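Noise in shared study rooms: does carpet make a difference?
Project report, second submission, 16 Dec 2020

1. What I wanted to find out

The study rooms at Cullham are loud. Everyone complains but the complaints never say what kind of loud. Traffic? Other people? The heating? My first idea was to measure all of it, which was far too big, so after the first submission I cut it down to one question. Do carpeted rooms sound quieter to the people in them than hard floored ones of the same sort of size, and does a meter agree?

Two sites used. Cullham (newer building, mostly carpet) and the Okuvbridge annexe (older, vinyl floors, high ceilings). I know those ceilings are a problem for the comparison. See section 5.

2. Background, short

Sound in a room reaches you directly and then again off the walls, floor and ceiling. Soft stuff soaks up some of it, mostly the higher pitched part. Low hum from a fan or a lorry goes more or less straight through thin carpet. Carpet also does a second job which I had not thought of before reading for this — it stops some of the noise being made at all. Footsteps, chair legs, a dropped pen. In my results that second job looks like the bigger one.

The only earlier student work I could find was a survey from Sisumton, done in offices not study rooms. Their people put chair noise near the top of the list, above phones. I borrowed the wording of their questions with small changes so that the answers could be laid side by side.

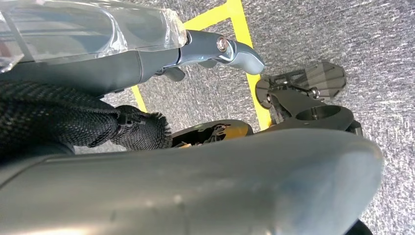
3. Method

Handheld sound meter, borrowed from the physics store. Set to slow response, A weighting, on a small tripod at seated ear height, well away from walls. Same spot each visit. A reading written down every 30 seconds, 16 minutes per visit. I did it by hand because the logging lead was missing, so there are gaps where I lost my place. Gaps left blank, not filled in.

For the reverb part I clapped two wooden boards together and recorded it on my phone, then looked at how long the tail took to die away. Crude. A proper test uses a starter pistol or a loudspeaker and neither was going to be allowed in a study room. Five claps per room, thrown out if somebody coughed or the door went.

Questionnaire left on desks with a box by the door. Six questions, one side of paper. Main one was "How easy is it to concentrate in here right now?" on a scale from very hard to very easy. Last one was open, just "What noise bothers you most?"

All visits were in February, before things shut, so these are normal busy rooms. I had planned a second round in spring to check the first and obviously that did not happen. Everything below rests on one round.

4. Results

Average level first. The carpeted rooms came out lower on every visit bar one, and that one was the room next to the print area where the door gets wedged open. The gap was smaller than I expected, small enough that with my meter I would not want to build much on it. Quiet spells were nearly the same in both buildings. What differed was the peaks. In Okuvbridge the readings jump up and drop back all the way through, in Cullham they wander along much flatter.

When I matched the peaks with my scribbled notes most of them were chairs. Then bags going down on the floor, then doors. Talking was in there but lower than I guessed, people do whisper mostly.

Clap test: the tail was clearly longer in Okuvbridge. You can hear it without any software. One Cullham room also had a long tail even with carpet, it has bare walls and hardly any furniture, so carpet alone isnt enough.

Questionnaire: people in carpeted rooms ticked the easy end more often. In the open question the Okuvbridge answers were nearly all about chairs and heels. Cullham answers were more mixed — ventilation hum, typing, someone eating crisps. My reading is that once the bangs are gone people start to notice the little sounds. Sisumton found somthing similar after their office was refitted, although theirs was only a few comments.

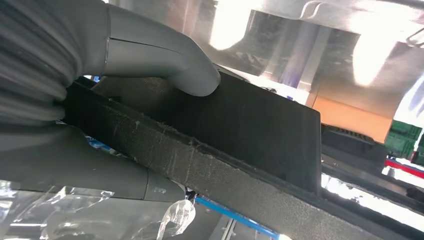
5. What is wrong with it

Ceilings. Okuvbridge ones are much higher, so part of the echo is just the shape of the room and I can't pull it apart from the floor.

The people are different too. Annexe users are mostly in between lectures, in and out, more door noise. Cullham people settle in for hours.

Also I was sat there with a meter on a tripod. Some people went quiet when they saw it. Started reading a few minutes late each visit to let that wear off but it may not have done.

Phone recordings: the phone turns its own volume up and down and I only found the setting to stop it after the first day. First day claps not used.

6. Cheap things to try

Felt pads on chair legs. I priced a box of 985 from a Romanian supplier called Bălan, which would do the annexe with spares left over. They do fall off, so somebody has to go round and replace them. Door closers adjusted to shut slower. A couple of noticeboards with soft backing on the bare walls in that one Cullham room. None of it needs new flooring.

If I carried on I would do pads only, same rooms, before and after, and leave the floors alone. Raw readings and the blank questionnaire are in the appendix, question 4 has a misprint on the first batch.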